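Progress report, second reporting period
Grant line: Household gray water reuse, Tenunik district
Prepared for the program office, 13 Apr 2026

## 1. Status

The work is on schedule for installation and behind schedule for sampling. Spending is within the approved budget. One change to the work plan is requested in section 6.

The grant pays for small gray water filters in single-family homes and for one year of water testing at the outlets. Gray water here means water from showers, bathroom sinks and washing machines. Kitchen sinks and toilets are excluded under the district plumbing rules and are not part of the work.

## 2. Installations

The plan calls for 70 homes. As of this report 67 have a working filter connected to a garden line. The remaining homes are on the upper end of Selvanayagam Road, where the drain leaves the house under a concrete slab. The plumbing contractor, Pereron, has priced a side-wall exit for these homes. The price per home is higher than the original rate but is covered by savings on pipe.

Each unit consists of a settling tank, a coarse screen, a gravel bed, a sand bed and an outlet chamber with an overflow to the sewer. A three-way valve on the inlet lets the resident send water to the sewer when bleach or hair dye is being used. All units were filled with clean water at handover and left to stand overnight before the drain was connected. Units that lost level overnight were resealed at the tank fitting and tested again. The usual fault was a gasket seated off center.

The gravel in the first batch contained more fines than the order allowed. It was washed on site, which added labor. Later batches came from a different quarry and were accepted after a sieve check.

## 3. Water testing

Samples are taken at the inlet and at the outlet chamber. The lab reports turbidity, suspended solids, five-day oxygen demand, pH, conductivity and E. coli.

Turbidity at the outlet has dropped in every home sampled to date. Oxygen demand has dropped in most. The exceptions are homes with large laundry loads, where the sand bed receives a full tank in a short time and the water passes through faster than the design rate. A smaller orifice at the inlet to the sand bed was fitted in two of these homes. Results from the next round will show whether the orifice is enough or whether a larger settling tank is needed.

E. coli counts at the outlet vary widely between homes and between visits to the same home. The counts do not follow turbidity. The outlet lines feed buried drip hose only, so the counts do not affect permission to operate, but they rule out any later move to surface sprinklers without disinfection.

Conductivity passes through the filter almost unchanged, as expected from sand and gravel. Residents who use powder detergent show higher values than those who use liquid. The soil baseline taken in October will be repeated in the same plots so that any salt buildup can be measured directly.

Sampling is behind because the lab changed its intake hours. Samples for E. coli have to reach the bench within six hours of collection, and the new hours removed the afternoon slot. Rounds now start earlier and cover fewer homes per trip. Up to 27 homes can be covered in a round under the new arrangement. The full set will therefore take an additional round to complete.

## 4. Maintenance

Residents were asked to clean the coarse screen every two weeks and to rake the top of the sand bed every second month. Compliance with the first task is good. Compliance with the second is poor, mainly because the lid of the sand chamber is heavy and sits flush with the soil. Lids with a raised rim and a recessed handle have been ordered from Grokia and will be swapped during routine visits.

The maintenance card has been rewritten. The earlier version described the raking depth in words and was read in different ways; in several homes the sand had been turned over completely, mixing the surface layer into the bed. The new card gives the depth as a mark on the rake itself. Sand was replaced in the affected homes at project cost.

Odor was reported in a small share of homes. In each case the settling tank had been left full during an absence. The card now tells residents to turn the valve to sewer and open the tank drain before leaving for more than three days.

## 5. Budget

| Item | Position |
|---|---|
| Filter units | Under budget |
| Pipe and fittings | Under budget |
| Contractor labor | Over budget, gravel washing |
| Lab fees | Under budget, invoices pending |
| Replacement lids | Not in original budget |
| Travel | On budget, increase expected |

The overrun on labor and the cost of the lids are both covered by the pipe line. No additional funds are requested. Travel will rise in the next period with the shorter sampling rounds, and the increase can be met from lab fees if the lab keeps its present rate.

## 6. Change requested

Approval is requested to extend the testing period by one quarter. The extension would allow the orifice change to be measured over a full set of visits and would bring the repeat soil samples into the same reporting period as the final water results. Installation and closeout of the contractor agreement are not affected.

## 7. Next period

- Complete the slab homes on Selvanayagam Road
- Fit raised lids, starting with the units that have shown bed clogging
- Run the delayed sampling round and send pending samples for conductivity
- Repeat the soil baseline
- Issue the second resident survey, with the question on detergent type moved to the first page
- Check drip hose pressure at the far end of each garden line and flush where flow is low

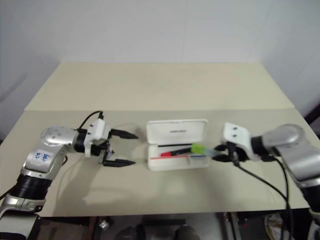
Janaka Akanda: The extension is fine with me as long as the soil samples are taken from the same depth as the baseline. Please send the lab invoices before the travel line is moved. I would also like the E. coli results listed by home and visit in the next report, including the high ones, so we can see whether the same addresses keep coming up.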